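Prisance sync change – questions people keep asking

Last updated Dec 6, 2022

Got a lot of mail after the last release notes. Answering here so I can stop pasting the same paragraph. If your question isn't on the page, write to the support address, but read it first please.

What is changing?

Sync. Until now Prisance kept your notes in step between devices through the Mokberg service. Mokberg is closing its API for small apps, and after April it stops for us completely. So we are moving to our own server, called Masanja. Same app, same notes, different place they go through.

Do I have to do anything?

Yes, once. Update the app on every device you use, open Settings, tap Sync, tap Move to Masanja. Start with the device that has the newest notes. Wait for the green check. Then do the others.

If you never turned sync on, nothing to do. Your notes are in the app and they stay in the app.

What happens if I forget?

Notes on the phone or computer stay put. They just quit talking to each other. You can move later too, but then you may get duplicates for anything you edited on two devices in between.

Does Masanja cost anything?

Not for the first 1,000 notes. Past that it's part of the Plus plan, same price as before. Attachments don't count as notes. Archived notes do. Trash doesn't.

I have more than that and I'm not on Plus. Will you delete stuff?

No. Sync pauses for new notes, the old ones keep syncing. You'll see a yellow bar at the top. You can dismiss it and it comes back after a restart, sorry, that's a bug and it's on the list.

Why does the iPhone version have the new sync screen and Android doesn't?

Review times, mostly, and the fact that the Android build still had the old background service in it, which had to come out first. The update is rolling out now. If you don't see it in the store, it hasn't reached you yet. Uninstalling and reinstalling won't make it come sooner and you'll lose anything that isn't synced. Please don't.

And Windows?

Works through the desktop app, version 2 and up. Version 1 won't get the change. It was built on a toolkit that no longer gets fixes and I can't even compile it on my current machine.

Linux?

Same desktop app. There is a package on the download page. Tray icon is missing on some desktops. Sync works fine without it, you just don't see the little arrows.

Is there a web version?

No. Asked for a lot. Climwood, our calendar add-on, has a web page where you can see notes with dates on them, read only. It's as close as we get for now.

Does Climwood keep working?

Yes, but you have to reconnect it after the move. Log out of Climwood, log in again, pick Masanja from the list. If you leave it alone it will show old notes and look like it's working. It isn't. A few people got caught by this already.

Reminders set before the move come along. Repeating ones too, except "last day of the month", which turns into the 30th. Known problem. Check those by hand, especially rent and the like.

Is it encrypted?

In transit and on the server, yes. End to end, only if you set a passphrase. That option is off by default because people forget passphrases and then there is no way for us to get the notes back. None. Write it down somewhere if you turn it on.

Where is the server?

Zurich, with a backup in a second building in Basel. Backups run every night and are kept 30 days.

How long does the move take?

Depends how many attachments. My own account had 1,865 notes and lots of scanned receipts in it, and I let it run during dinner. Text only goes quick. Keep the app open on the phone – if the screen locks, iOS puts it to sleep and it has to pick up where it left off, which it does but slowly.

It stopped halfway. Now what?

Close the app, open it, tap Resume. If there is no Resume button then tap Check Account first and it should show up. If you get error 456, your clock is off. Really. Set the time on the device to automatic and try again. Any other number, send it to me with the name of your device.

All my tags are gone!

They aren't gone. The tag list loads last. Give it untill the green check. If they are still missing after that, pull down on the tag list to refresh.

My notes are in the wrong order

Sort setting is per device and gets reset to "last edited" when you move. Change it back under View. This annoyed me as well, will be fixed in the next update.

I see every note twice

You probably pressed Move on two devices at the same time. Go to Settings, Sync, Merge Duplicates. It only merges notes that are exactly the same, so anything you changed by even a comma stays as two. Do a backup before. File, Export, All.

Can I use my own server?

Not yet. It's been asked for since the first version and I'd like to do it. Needs documentation more than code at this point. No date.

Can I export everything and leave?

Sure. Export gives you a zip with plain text files, one per note, attachments in a folder next to them. Tags are in the first line of each file. Most other note apps can read that. Some want the files renamed, check their help pages.

Do I get a refund for Plus?

If you bought it in the store, the store handles it. If you bought from our page, write within 30 days and you get it back. No form to fill out, just the mail address you used.

Which old phones are dropped?

Android 7 and below, iOS 12 and below. The app still opens on those, there's just no sync. I know some of you have an old tablet in the kitchen for recipes. You can still load an export onto it by cable, the steps are in the manual under "Offline devices".

Why not just keep the old app in the store for those?

Tried it. People with new phones downloaded the wrong one and then wrote in about missing features. More mail than the old phones were worth.

Will the widget come back on Android?

Yes. It was pulled becuase it was reading from the old service directly. New one is written, testing it now. Small size first, then the big one with the checkboxes.

Can I share a notebook with somebody?

If both of you have moved to Masanja, yes. If only one has, the share looks fine on your side and empty on theirs. Get them to update, then remove the share and add it again. Shared notebooks count for the person who made them.

Who answers the support mail?

Me, Meinrad Nägeli. Evenings. So give it a day or so, and put the app version in the subject line, it's at the bottom of the About screen. Screenshots help. Videos are fine too but keep them short, the mailbox has a limit and big ones bounce without telling you.

How do I know the move is really finished?

Green check on every device, and the line under it says Masanja and not Mokberg. Then change one note on the phone, something small, and look for it on the computer.

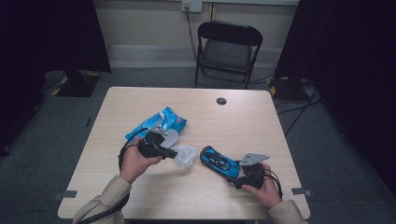
If it doesn't show up there in a few minutes, tap Sync Now on both and look again. Still nothing, send me the log. Settings, Sync, Send Log.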